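The Hegyi Line
a short story

Quarter past five and the heating not on yet. Lorna sat on the stairs in her coat with the phone on her knee, waiting for it to be late enough to ring.

Too early. Too early there as well, one hour on, but he never slept. He used to be up at four doing the boiler.

Her bag was by the door. Her mother's bag really, brown, broken zip. In it: two jumpers, the letter, the good shoes, a sandwich that would be horrible by noon. And the 200 pounds, in an envelope, in the left shoe. She had checked the shoe three times.

The letter said the house at Jolelberg was to be sold. It said it in four lines. It didn't say who by.

She rang.

"Lorna Aitken," he said. Not hello. He'd always said her whole name, like reading it off a parcel.

"Géza. Did I wake you?"

"No. I'm looking at the snow."

"Is it bad?"

"It's on the line. The Hegyi train came up last night and didn't go down again. It's sitting there with its lights on. Very pretty."

She pulled the coat tighter. Down the hall the fridge started up.

"I got a letter," she said.

Nothing. Then a cup being put down.

"Géza. Who's selling it?"

"Come and we'll talk."

"I'm asking now."

"And I'm saying come."

So that was that. She'd known it would be. She put the phone in her pocket and went out and the cold got her straight in the teeth.

Bus. Then the other bus, then the boat, which was late and smelled of chips. A woman opposite slept with her mouth open the whole way. Lorna read the letter again. Four lines. She tried it backwards to see if it was any kinder.

She had been nine the first summer. Sent out with a label on her practically, her mother ill and no one saying so. Géza Szilágyi met her off the train at the bottom and carried her case up all 300 steps, becuase the lift was broken, and didn't say a word until the top. Then he said, you can have the room with the window or the room with the stove. She took the window. Froze till September. Wouldn't have swapped.

Every summer after that, until she was seventeen and had better things to do. What better things? She couldn't think of a single one now.

The Hegyi train was still stuck, so she got a lift up with the man from the Brirker dairy, among the crates, knees round her ears. He wanted to talk about the sale. Everyone did apparently. He'd heard a hotel. His brother had heard a school for skiing.

"What have you heard?" he said.

"Nothing. I got four lines."

He thought about that all the way to the bend.

The house had got smaller. Same green door. Same bell that didn't work. She knocked and then just went in, like always, and stood there in the kitchen dripping on the floor.

He was thin. He was so much thinner than his voice.

"You're wet," he said. "Sit."

She sat. He put things on the table one after another, bread, butter, the cheese she used to hate, as if she'd been gone an afternoon. She let him. She ate the cheese. It was all right, the cheese.

"Well?" she said.

"I'm selling it."

"You."

"Me. I wrote the letter. I wrote it long first, then I made it short."

"Why didn't you say on the phone?"

"You'd have argued and then you wouldn't have come."

She looked anywhere but at him. At the table, at the fruit. At the rabbit in the bottom of the bowl with its eyes shut.
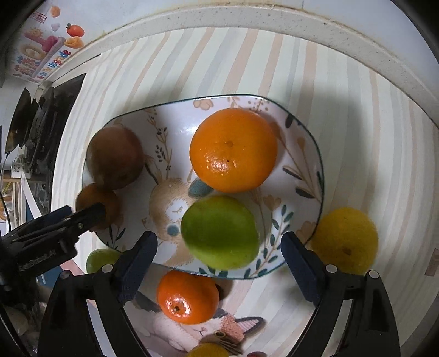 Géza said the stairs had done it in the end, the stairs and the stove, and he wasn't going to be found at the bottom of one or in front of the other. He said there was a flat down in the town. Two rooms.

"One of them has a window," he said. "I asked."

She laughed, and then it wasnt laughing, and he got up and filled the kettle for something to do with his hands.

Outside somebody shouted along the track. An engine turning over, stopping, turning over again.

"They've got her going," Géza said, at the glass. "Come and look. Quick, quick, before she goes round the hill."

She went and looked.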